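Filamum Shared Workspace Rules: Progress Report to the Silturus Fund
Second reporting period, two-arm bench work
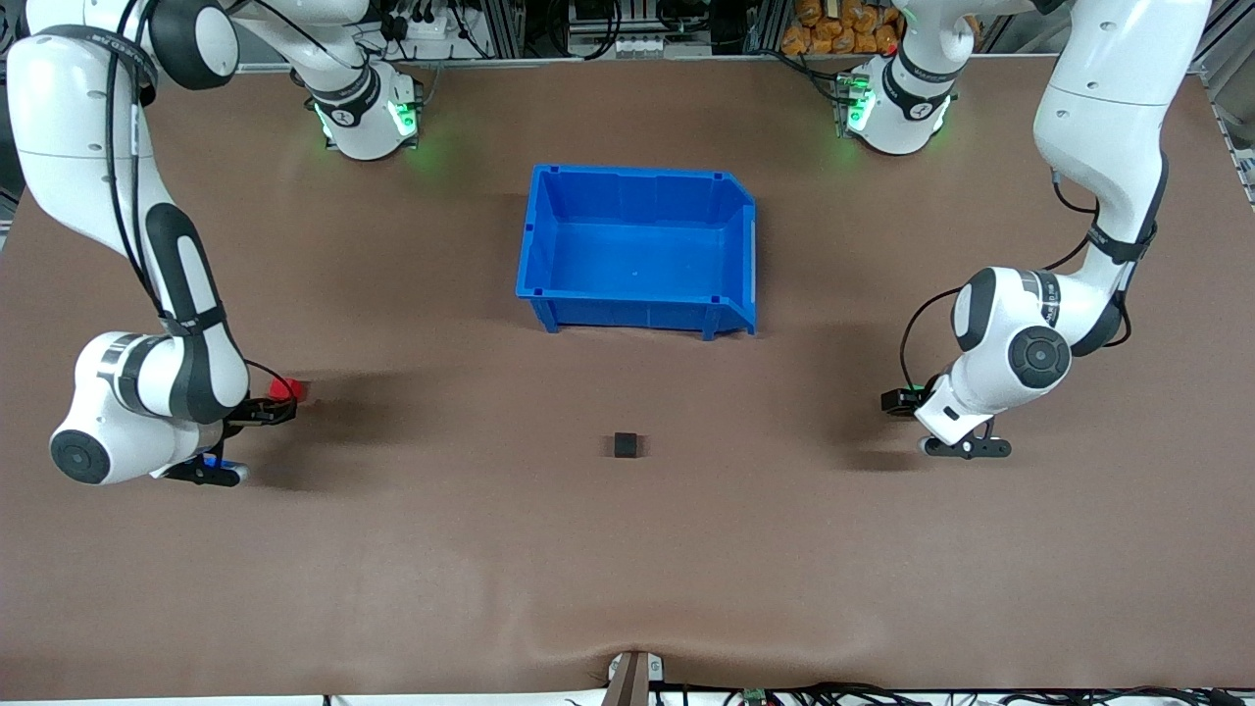 Prepared by the bench practice group, Justby
Submitted Feb 28, 2024
For: Silturus Fund, program office

1. Where we are

The fund asked us to write a set of working rules for small two-arm benches and to test whether people follow them. The first part is done, in the sense that a document exists. The second part is going worse than our last report suggested, and we would like to correct the impression that report gave.

Draft 3 of the rules is attached separately. It is shorter than draft 2 and we think it is better, though we also thought that about draft 2. The bench work since December has been simple sorting with blocks and a bin, kept simple on purpose so that arguments would be about the rules and not the task. A red block, a black cube and a blue bin are enough to start a long argument, as we have found.

2. What was promised and what was delivered

Promised: a written rule set, a logging form, a trial on our own bench, and a trial at a second site.

Delivered: the rule set, the form, and the trial on our own bench. The second site, Sjöberg, has the documents and has agreed to take part, but has not started. They want the form cut down first. We can't blame them for that. It grew with each draft, and by December it took longer to fill in than many of the runs it described.

We logged 609 runs on our bench in this period. We would ask the fund not to quote that figure on its own. A run can be anything from a single pick to a full clear of the table, and we did not fix a definition until well into the period. The later 144 runs use one definition and are the only ones we would put any weight on.

3. What the rules cover

The rules are in four parts: the state of the table before a run, the reach of each arm, who may approach and when, and what gets written down.

Table state. Draft 2 said the surface must be "clear and flat." Our own bench would struggle to pass that. The brown sheet we work on has faint wrinkles and a soft ripple toward the near side. Whether a ripple like that matters for picking up a block is something we have opinions on and no data. Draft 3 says that the surface must be checked, that any unevenness must be noted on the form, and that objects should not be set down on it. This is weaker than the old wording, but people can do it.

Reach. Each arm has a home side, and the middle of the table is shared. The rule is that only one gripper may be in the shared zone unless the task plan says otherwise. The bin is in the shared zone, set back between the two bases, so in practice nearly every useful motion ends in the one place where the rule is strictest. We wrote the rule before we settled the bin position. It shows.

Approach. No one reaches over the table while either arm is powered. We kept this rule exactly as it was. It is the one we are most often asked to relax, usually by people who want to nudge a block back into place, and we have said no each time.

Records. Start state, end state, any stop, and the reason for the stop. Draft 2 had many more fields. Most of them were filled in with the same word every time.

4. Status lights

This section is here because the program office asked about it directly.

Both bases on our bench show green lights at the foot, and there is a small blue light on one gripper housing. Visitors tend to read green as "safe to touch." Several draft rules from other groups that we looked at come close to saying the same thing. We think that is a bad habit to write into a rule. A light reports what the controller believes about itself. It has no view on whether a hand is in the way or whether the task plan is a good one.

Draft 3 says that status lights may be used to decide that work must stop, and may not be used alone to decide that a person can approach. Approach needs the power-down step and a spoken confirmation. We expect complaints that this is slow. It is slow.

5. Cables and edges

Our first internal check against draft 3 was not flattering. The rules ask for the near edge of the table to be kept free of loose wiring. Ours has a tangle of dark cables and small electronic parts along it, on the right. The rules also ask that storage behind the bench be kept apart from the arms, and we have a stack of orange packaged bags at the back near the left arm, along with wiring and connectors.

We could have tidied up before writing this section. It seemed more useful to report that the people who wrote the rules were not keeping them. Either the rule is wrong or we are, and on the cables we think it is us. On the storage rule we are less sure. The text gives no distance, and "apart" can mean whatever the reader finds convenient. A distance will go into draft 4, once we have measured the full swing of the upper links and not only the grippers. Draft 3 was written as if the gripper were the only part that moves, and the upper parts of both arms swing well clear of the area we drew on the plan.

6. Do the rules make any difference?

We don't know, and we doubt that this project as funded can show it.

Stops went down over the period. It would be easy to credit the rules. The same people were also getting more practice, the task plan was fixed twice, and the form got shorter, so some small stops may no longer be written down at all. We tried to separate these and could not do it in a way we would defend.

What we can say is more limited. When the start state was recorded, arguments about what went wrong were short. When it was not, they were long and usually ended without an answer. That is a fair case for keeping the record rule. It tells the fund nothing about the other three parts.

We are also wary of the request to turn the draft into a badge or mark that a site could display. A site could meet every line of draft 3 on the day of a visit and ignore it the next morning. We would prefer that the fund hold off until at least one site other than ours has used the rules for a full period.

7. Spending

Spending is below plan, mainly from the delay at Sjöberg. We ask to carry the unspent travel money into the next period. We are not asking for more. The money set aside for design and printing of a finished handbook should stay untouched for now, as there is no finished text to print.

8. Next period

Cut the form to one page and send it to Sjöberg.
Clear the near edge of our own bench and route the cables properly.
Measure arm swing and put a distance in the storage rule.
Try the bin in one other position and see whether the shared zone rule still makes sense.
Stop counting runs made under the old definition.

If Sjöberg has not begun by the middle of the next period, we will tell the program office then and not wait for the next report. In that case we would suggest ending the trial early and publishing the rules as a draft, with the weak points listed at the front.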